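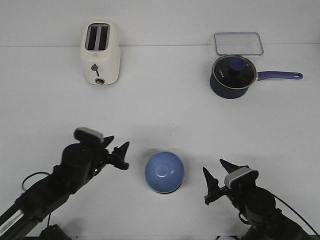 The night train to Florbridge was late, and Khoa Chu had the letter in his inside pocket. He touched it often, to be sure. It said that the house in Pusteritz was now his, and that he must pay 2,000 before the end of January or it would be sold.

He had never seen the house. His aunt had lived there, and he remembered only her voice on the telephone, asking if he ate enough.

Across from him an old man was peeling an orange very slowly.

"You go to Pusteritz," the man said.

"How do you know this?"

"You have her forehead." He gave him half of the orange. "I am Hendrik De Graaf. I was her neighbor. Every morning for years she knocked on my wall when her bread was ready." 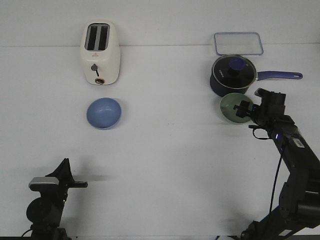
The toaster, cream-white, with two slots.

Khoa ate the orange. Outside, the lights of Lillen passed and were gone.

"And did you knock back?" he asked.

"Always. One knock for good morning, two if I was coming over." The old man looked at his hands. "In December I knocked first. I knocked for a long time."

They did not speak until the border of the next county. 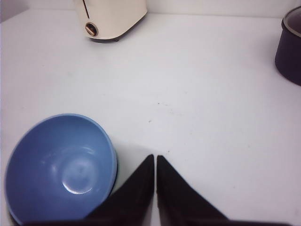

A blue bowl on the white table.

At Pusteritz only the two of them got off. It was still dark. Hendrik walked ahead on the ice with small steps, and at the gate he stopped and held out a key.

"I am going to bed," he said. "But the wall is thin."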